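The Big Bed Fold

A bamboo mat, a heap of knits and a free Thursday: why the end-of-season sort is my favourite job of the year

By Wanting Tan
December
11 min read
2,993 shares | 25 comments

The jumpers come out of the wardrobe first, all of them at once, and go straight on the bed. I've tried doing it shelf by shelf, and I've tried doing it on the dining table with a cup of tea at my elbow (a mistake, and a cream cardigan paid for it). The bed wins every time. It's the biggest flat surface most of us own, it's at a sensible height if you sit on the side with your knees against it, and once it's covered in clothes you have to finish or you've got nowhere to sleep.

I love this job. I know how that sounds! My sister would sooner clean the oven. But there's a particular pleasure in handling a whole winter's worth of wool in one go, when the windows are open and you couldn't possibly want to wear any of it, and finding the black one you blamed the dry cleaner for losing.

In our house in Farkmont the sort happens when the bamboo mat goes on. If you didn't grow up with one, a bamboo sleeping mat is a sheet of small smooth tiles strung together so the whole thing bends, and it goes over your mattress for the hot months. You lie down on it at ten at night and it's cool on the backs of your legs. You turn over and the new bit is cool too. My parents had one on every bed from the first sticky night until the mornings got crisp again, and for years I assumed everybody's parents did.

What I didn't appreciate until I had my own was how good a mat is for folding on. A doona is hopeless. It's all hills, and a jumper laid on a hill slides off its own sleeves. A mat is flat and firm and just a bit slippery, so you can spread a knit out, square the shoulders and swing the whole thing around by the hem without dragging it out of shape. And if your mat has a grid, you've got straight lines to work to. I line the hem up with a row of tiles and away I go.

Baoshan Shao showed me that trick. She taught textiles at night school for years and now runs a mending morning in the room behind Kulkarni, the haberdashery on our main street, where you can take a moth hole and a bag of odd yarn and come home with neither. She is quick and blunt and very funny about tumble dryers. When I told her I was writing about folding she wanted to know whether I was going to get the sleeves right this time.

"People fold the sleeve to the middle and stop," she told me. "Then they wonder about the lump. Take it across and bring it down along the side. It's a piece of knitting, it wants to lie down. Let it lie down."

She's also firm about what comes before the folding, which in her view most of us skip. Everything goes in the heap, the heap gets pulled apart, and each thing is laid out by itself and looked at properly. Elbows, cuffs, underarms, the bit of hem that rubs on your bag. You can't see a hole in a crumpled jumper. You find it in the cold, at the front door, with your keys in your hand.

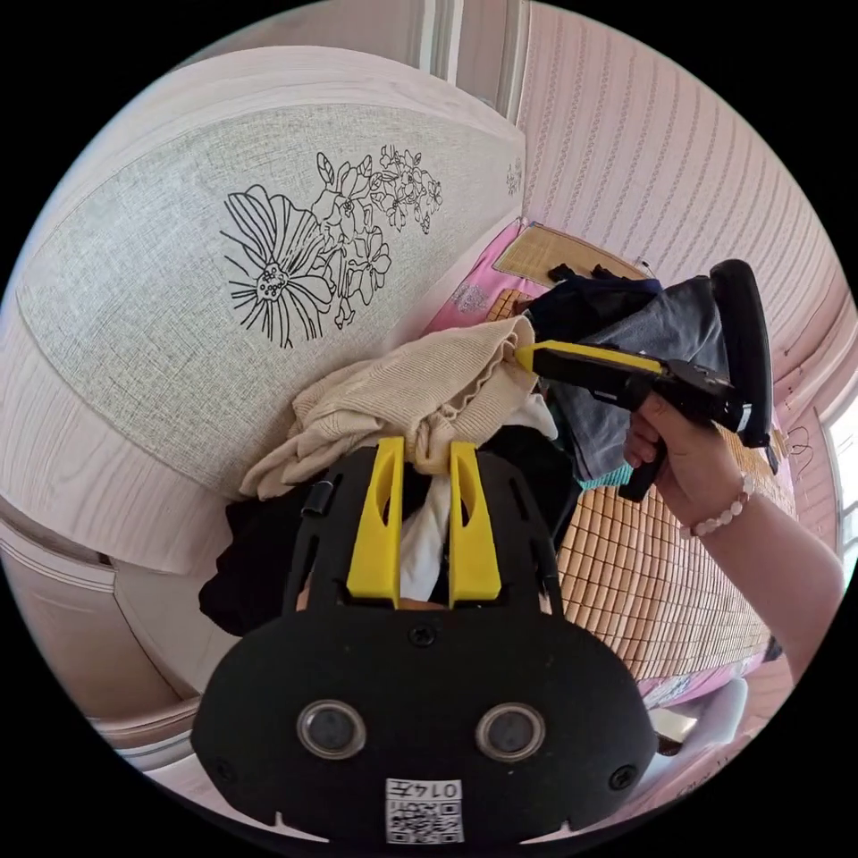
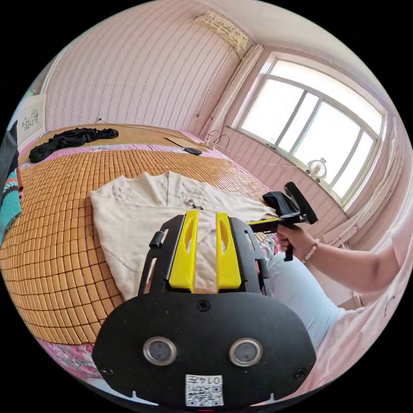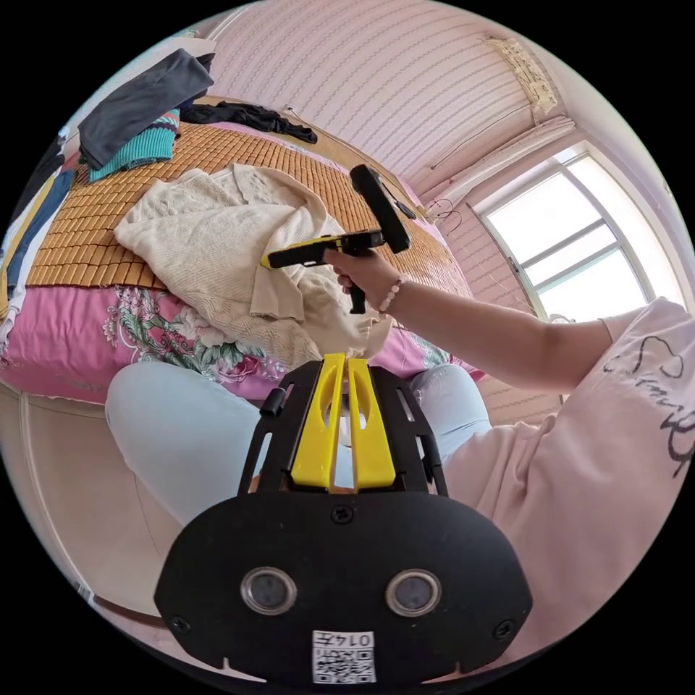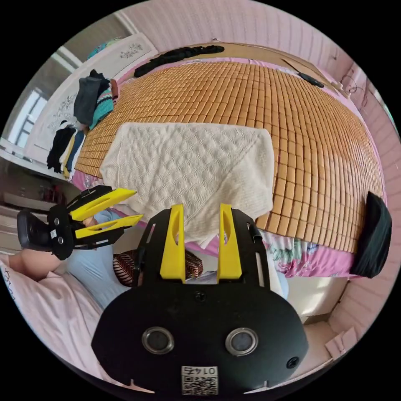
Cream knits deserve the longest look. They're the ones I wear most and the ones I'm slackest about, because a pale jumper hides a surprising amount until daylight hits it. Body oil and old perfume are invisible in June and a yellow collar by the following May. Baoshan's rule is that nothing pale goes into storage on the strength of "I only wore it once". Once is enough. If it's been on a body, it gets a wash.

She does hers by hand, in the laundry tub, in water she describes as "the temperature of nothing". A small squirt of wool wash, ten minutes of being left alone, no wringing. Then she rolls it up in a towel like a swiss roll and kneels on it. I was thrilled by the kneeling. I'd been squeezing mine between my palms like someone trying to get the last of the toothpaste, and it took two days to dry. With the towel and the knees it's done overnight, flat on a rack by the window.

Cable knits take longer than anything, by the way. All that texture holds water, so turn them over at breakfast and again at lunch. And please don't hang them! A wet cable jumper on a hanger will have sleeves to its knees by the weekend, and there's no arguing it back.

Now, the fold. Everyone has one, and everyone thinks theirs is the real one. Mine is half inherited from my mother and half corrected by Baoshan, and it goes like this. Lay the jumper face down with the neck away from you. Smooth outwards from the middle with flat hands, which takes the air out and lets you feel for anything lumpy. Bring one side in by a third, then run that sleeve down the same edge so it doubles back on itself. Do the same on the other side. You'll have a long neat strip. Fold the hem up to the middle, and once more to the neck. Flip it over and there's the collar looking up at you, like something in a shop.

V-necks like to be folded a touch wider, so the point of the V sits in the centre and doesn't get a crease through it. Fine rib will spring back whatever you do, so fold it loosely and put it near the top. Anything heavy goes on the bottom. I broke that last one for years (the grey fisherman's jumper was the handsomest and I wanted it on display) and everything under it came out each autumn like lasagne sheets.

If you have slippery black things, and I seem to own nothing else, fold those last. They pick up fluff from every single other garment on the bed. I keep a damp rubber glove beside me and give each one a wipe down. It's better than any sticky roller I've bought, and I've bought a few.

Storage is where I used to go overboard. There was a period when I was deep into matching tubs. I had a set of Tridine ones with clip lids, lovely to look at, and I filled them so tightly that I had to sit on them, and then I was surprised when the wool came out flat and smelling of plastic. These days I use cotton bags with a zip, the plain ones from Dero, and I stop when they're three-quarters full. Wool needs some room. A folded sheet of cardboard in the bottom keeps the bag square when you pull it off a high shelf. Cedar blocks if you like them. I do, mostly for the smell, and I sand them every year so they go on smelling.

Baoshan doesn't trust cedar. "Clean wool, closed bag," she said. "The moth is looking for your dinner, so don't store your dinner." She makes an exception for lavender, which she grows and which she admits is sentimental.

What surprised me was how much of the conversation at her mending morning was about the clothes that don't get packed away. There were 11 of us squeezed around two tables the day I went, and nearly everyone had brought something they hadn't worn for years and had no intention of giving up. A school jumper. A dad's vest. One woman had a beige cardigan that was 25 years old and had been re-cuffed so often she wasn't sure any of the wrist was original. She'd bought it before her first child and that child had now come along to learn how to darn.

I'd gone in with the usual magazine idea of three piles, keep and mend and give away. I came out thinking there should be a fourth, for things you just like having around. Mine holds a striped blanket I can't use (too scratchy) and a bottle-green jumper my mother knitted with one arm longer than the other. They get washed and folded with everything else. They go on the top shelf, and once a year they come down and have their turn on the mat.

As for the mat, give it a wipe before the clothes go on it and another after. Warm water, a cloth wrung out until it barely drips, along the grain of the tiles and then across. Dry it in the shade, because strong sun makes bamboo brittle and the tiles start to split at the corners. Mine has lost two in eight summers, both on the side where the dog gets up. If a tile edge has gone rough, run a nail file over it before you put a single knit down, or you'll be back at Kulkarni matching yarn.

I finished this year's at twenty to six with four bags zipped and a small pile for mending, including, yes, an elbow I would have sworn was fine. Then I put the pillows back and lay down on the cool tiles with my shoes off and the fan going. The green jumper is still on the chair. I'll get it up to the shelf tomorrow.

Mending morning runs Thursday from 10 am in the back room at Kulkarni, Farkmont. Bring your own scissors.

25 comments
Share this story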